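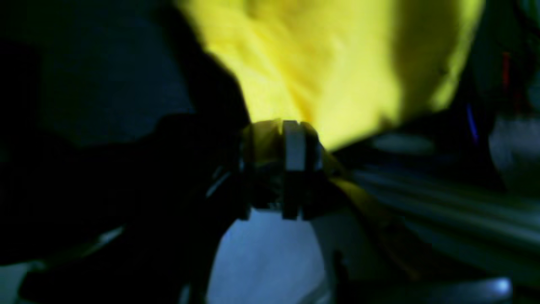
Section 4. Your First Shift with the Colik Cell

Welcome to the fun part! Once the Colik is running, the folding table stops being the place where wrists get sore, and the people who worked it move over to sorting, checking and teaching the arm new items. Start with something bright. A yellow cloth like this one stands out well against the dark gripper, so a new operator can follow the fabric from the other side of the bench.

1. Log in at the Horgan panel and choose Shared Shift.
2. Load the feed tray with no more than 40 cloths.
3. Select program 647 (single cloth, slow).
4. Stand behind the floor line and press Start.
5. Watch nine full cycles before you raise the speed.

Note: Agree on who has the panel before the shift begins. At our Pestia laundry, Nhi Văn and Yến Bạch trade places at every break, and both now write their own programs. Yến had never touched a robot before March!

Caution: Never pull on a cloth while the gripper is closed. Press Pause, wait for the green light, then lift the fabric away.

6. At the end of the shift, enter any dropped or twisted cloths in the log. Operators' notes go straight into the Friday program review.

To add a second item type, go to Section 5.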